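Clernska Two-Arm Starter Package, reviewed after one budget cycle

We paid for the Clernska package out of a small equipment fund, and I'd like to talk about the quote before the hardware. The base price covers two arms, a gripper for each and a year of updates. It doesn't cover spare gripper pads ($438 for a set, which is a lot for rubber), the second power supply, or shipping from the Hinstead warehouse. The salesman told me setup would take an afternoon. It took us 17 hours.

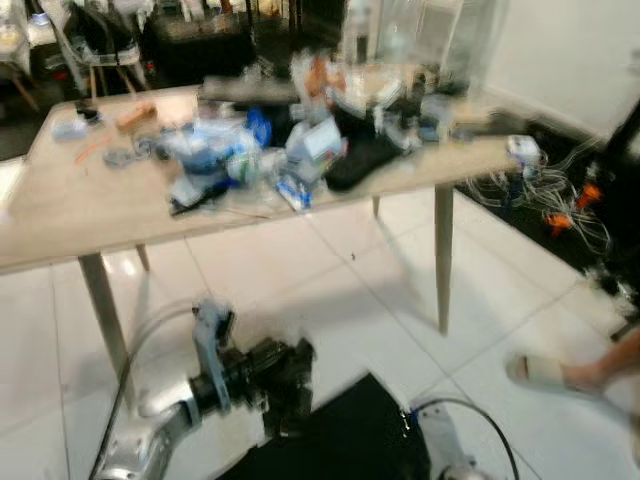 Cable management should be its own line in your budget. Clernska sells a routing kit for $445, and I refused to buy it on principle. I'm less sure of the principle now. White cables spill off the corner of our work table onto the floor mat in a tangle, orange connectors and all, and people walk through that room. Masanobu Furukawa, who approves our purchases, wanted to know why a package at this price ships without so much as a clip. I passed the question on to Clernska in April and got a brochure back.

The arms are decent. Reach is fine for a normal table, and the grippers close gently enough for plastic bags if you're patient with the settings. Flandix quoted us less for a similar pair, but with a 200-day wait and no loaner, so I can't call it a better deal.

Three stars. Get the full parts list in writing, and price the extras before you sign.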